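Kanico – esquelas y libros de condolencias en texto plano

Hola. Si has llegado a este repositorio es porque te interesan las esquelas (somos pocos, pero los hay) o porque alguien te ha pasado el enlace para buscar a un familiar. En los dos casos, bienvenido, y lee esto antes de descargar nada.

Qué hay dentro

Kanico reúne más de 200 esquelas transcritas a mano, casi todas de la hoja parroquial y comarcal de Wurilau, con los mensajes de pésame que las acompañaban cuando los había. Empecé en marzo con las de mi propia familia, me enganché – mi abuela salía con tres nombres distintos en tres avisos – y seguí con las de los vecinos.

Cada esquela es un fichero .txt y tiene su fila en indice.csv. Las columnas son: id, apellidos, nombre, localidad, parentescos, oficiante, texto_libre y notas. Sí, ya sé que "notas" es un cajón de sastre, ahí acabó todo lo que no supe dónde meter.

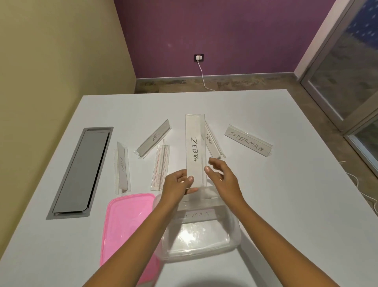
Los parentescos me dieron mucha guerra. Una esquela dice "sus hijos políticos", la siguiente "yernos y nueras", otra pone los nombres seguidos y que cada cual se apañe. Al final dejé 17 etiquetas cerradas y guardé la expresión original en texto_libre. Si ves "hermana_politica" donde esperabas "cuñada", es la misma etiqueta.

Los apodos los conservo entre comillas, tal como salieron. En el pueblo hay gente a la que solo se la encuentra por el apodo, así que por favor no los borréis en los pull requests!

Cómo se usa

Descarga la carpeta datos, abre indice.csv con separador de punto y coma y codificación UTF-8. Si Excel te destroza las eñes, impórtalo desde el menú Datos y listo. Para buscar por apellido uso Rilley, un script pequeñito que va en la carpeta herramientas y que ignora las tildes:

rilley buscar apellido

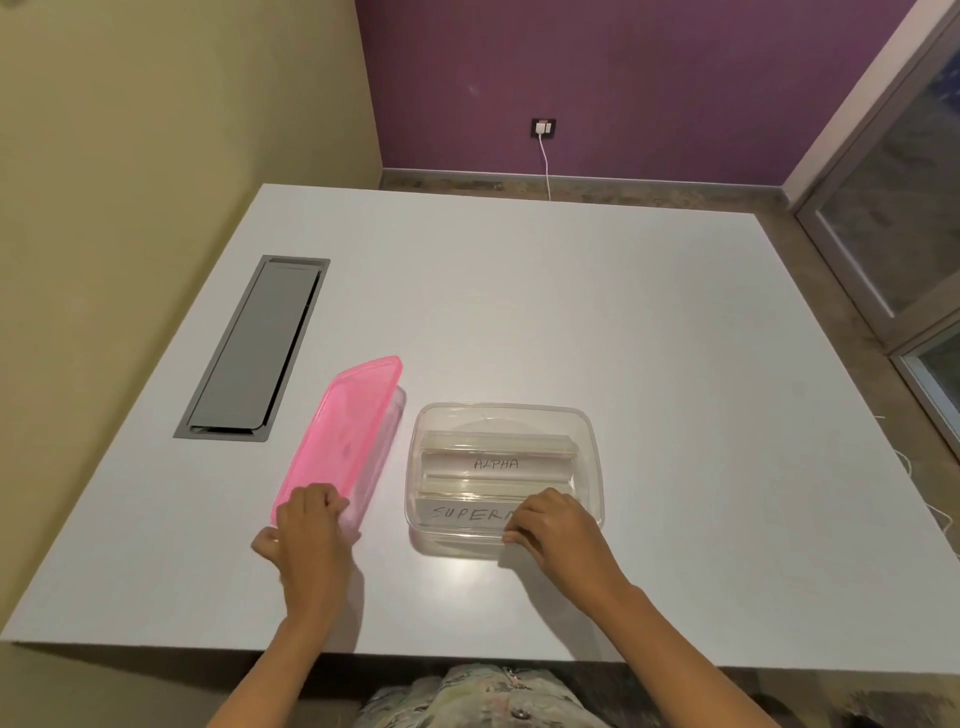

Problemas conocidos

Hay 29 esquelas sin localidad y 3 que podrían ser de la misma persona (mira la nota "¿repetida?"). La serie Gatti, que viene de recortes pegados en un álbum, tiene líneas comidas por el pegamento, marcadas con [ilegible].

Privacidad y licencia

Los mensajes de pésame van sin firma. Si aparece alguien tuyo y prefieres que no esté, abre una incidencia o escríbeme y lo quito, sin preguntas. Los textos se pueden usar para genealogía e investigación, citando Kanico. Para anuncios o páginas de pago, no.

Lo siguiente que me toca es repasar los segundos apellidos de la serie Gatti.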